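Minutes – Coloring Book Circle, monthly meeting

Sunday, September 1, 2019
Clovstead, back room

Opened late, the front door was stuck again. June minutes read and accepted, one fix – the pencil order was from Thiele, not from Tirnus.

1. Autumn book

Main item, took most of the time. Working title still "Rivers and Locks", no one loves it, no one has a better one. Vendberg has quoted for the print run. 2000 copies, single-sided pages, perforated, heavier paper than last time. Quote is 2210 dollars with the spiral binding, 1684 without it. Long talk about binding. For spiral: lies flat, left-handed people can get at the page, last book cracked down the spine. Against: price, and shops don't like them because there is no title showing on the shelf. Agreed to ask Vendberg wether a lay-flat glued binding is possible and what it costs. No vote until we have that number.

Paper sample passed round. Takes pencil nicely. Gel pen fine. Alcohol markers go straight through, as expected, so the blank backs stay. Somebody wanted a line in the front telling people to slip a spare sheet underneath. Agreed, short line, not a whole page of advice like last time.

2. Artwork

Most of the line art is in. Still missing: the lock keeper's garden, the heron spread, the back cover. Heron spread is promised, has been promised since June. If it isn't here by the next meeting we use the reed bed drawing in its place, which is finished and looks good anyway.

Line weight came up again. Some drawings very fine, some thick, and side by side they look like two different books. Suggestion to group the fine ones at the back and call that section "detailed". Agreed. Also agreed no gray shading in the line art this time, people complained they couldn't tell what they were meant to color over.

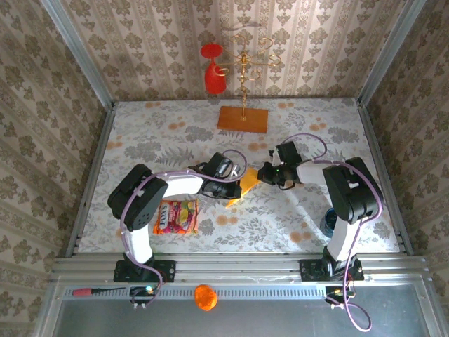 A reader's letter on the last book was then read out, from a subscriber at Tirnus, saying the patterns were lovely but the smallest shapes were too small for anyone over sixty, and could there please be a few pages with big open areas for days when the hands hurt. General agreement with this. Three large-shape pages to be added: barge, water lilies, old mill. They replace the two mandalas and the map. One objection on the map, noted.

3. Cover

Two versions on the table, dark blue and cream. Cream shows fingerprints. Dark blue makes the title hard to read unless it goes in white or foil, and foil is extra. Dark blue with white lettering carried, show of hands. Back cover to have small previews of the inside pages – buyers keep asking for this.

4. Pencils

Thiele set no longer includes the olive. Replacement is a sort of mustard, not the same thing at all. Will keep ordering for now, look at other sets before the holidays.

5. Test pages

Next test pages go out as a download first, then on paper for those who asked. Please send back comments on the page itself, not in seperate emails. Scans are fine.

6. Any other business

Library swap table, yes, same as before. Bring finished books only if you are happy for them to be looked through.
Somebody left a tin of watercolor pencils at the last meeting, still in the cupboard.

Next meeting: date to follow, waiting on the room.

Filed under: Minutes, Coloring books, Works in progress

3 comments

inkyfingers
Please don't drop the map!! It was the only page I was looking forward to.

Mossgreen
Spiral binding gets my vote, would gladly pay a bit more. The last one fell apart on me by the fourth picture.

paperboat
Is the olive still sold on its own anywhere? I'm down to a stub.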